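Grabar demostraciones de plegado con dos brazos teleoperados

Proyecto: Trunditis. Documentación mantenida por Rozália Rusnák. Última revisión: 10 Mar 2020.

Este tutorial cubre la grabación de demostraciones para la tarea de plegar y apilar toallas con el puesto bimanual. Se da por hecho que los brazos están montados, que el servidor Jitico arranca sin errores y que la calibración cinemática se completó según la guía anterior. El entrenamiento de la política se trata en otra página.

Requisitos

Puesto bimanual con pinzas paralelas de dos dedos.
Brazos maestros Kovács, uno por lado, con gatillo para la pinza.
Cámara de cabeza, fija durante toda la sesión.
Toallas de rizo pequeñas, de colores que contrasten con el tablero.
Espacio libre en disco para la sesión completa.

Paso 1. Comprobar el enlace

Encienda primero los brazos seguidores y después los maestros. Si se hace al revés, el servidor puede recibir consignas antes de que los seguidores hayan publicado su posición, y el primer movimiento es brusco. Lance el nodo de teleoperación en modo de prueba y mueva cada articulación por separado. El retardo entre maestro y seguidor no debe pasar de 50 ms. Con valores mayores el operador empieza a corregir de más y las trayectorias salen con oscilación.

Paso 2. Ajustar las pinzas

El rizo se deforma al cerrar y el sensor de corriente tarda en detectar contacto. Fije el límite de corriente de cierre en 300 mA. Un límite superior arrastra la capa inferior del tejido cuando solo se quiere levantar la superior. Compruebe que los dos dedos apoyan en paralelo. Si uno toca antes, la esquina gira durante el agarre y el pliegue queda torcido.

Paso 3. Colocar las piezas

Las toallas se dejan en la zona donde se solapan los espacios de trabajo de ambos brazos. Varíe la posición y la orientación entre episodios, pero sin salir de esa zona: una toalla que solo alcanza un brazo obliga a una maniobra de arrastre que no forma parte de la tarea.
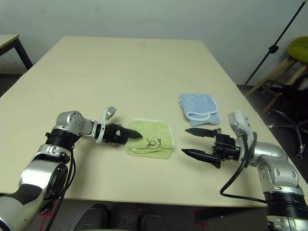
Antes de iniciar la grabación, lleve las dos pinzas a la altura del tablero y deje que el filtro de posición se estabilice. El episodio debe empezar con los brazos quietos. Los primeros fotogramas con movimiento residual confunden la segmentación automática y hay que recortarlos a mano.

Paso 4. Grabar el episodio

Pulse el pedal una vez para iniciar. Agarre el borde con ambas pinzas, levante lo justo para separar la capa del tablero y avance a velocidad constante hasta el borde opuesto. Suelte las dos pinzas a la vez. Para apilar, entre con los dedos inferiores por debajo de la toalla plegada y no apriete hasta que el tejido descanse sobre ellos.

Si falla un agarre, reintente dentro del mismo episodio. Las recuperaciones son útiles para el entrenamiento. Descarte el episodio solo si una toalla cae al suelo o si salta el paro por colisión. Pulse el pedal 2 veces para cerrar y guardar.

Paso 5. Revisar

El comando de revisión reproduce las trayectorias articulares junto al vídeo. Compruebe que no hay saltos en la marca de tiempo y que la apertura de las pinzas coincide con lo que muestra la cámara. El conjunto de febrero, grabado en Dimville, quedó en 155 episodios válidos tras esta revisión. La causa más frecuente de descarte fue la pérdida de paquetes en el brazo izquierdo, corregida al cambiar el cable de red.

Problemas conocidos

El seguidor se detiene cerca del tablero: el límite inferior del eje Z está demasiado alto. Repita la calibración del plano de mesa.

La pinza no abre del todo tras varios episodios: reinicie el controlador de la pinza y vuelva a hacer el cero con los dedos cerrados.

El vídeo va adelantado respecto a las articulaciones: revise la sincronización de relojes entre el equipo de captura y el servidor. No compense el desfase a mano en los archivos, la conversión posterior lo aplica otra vez.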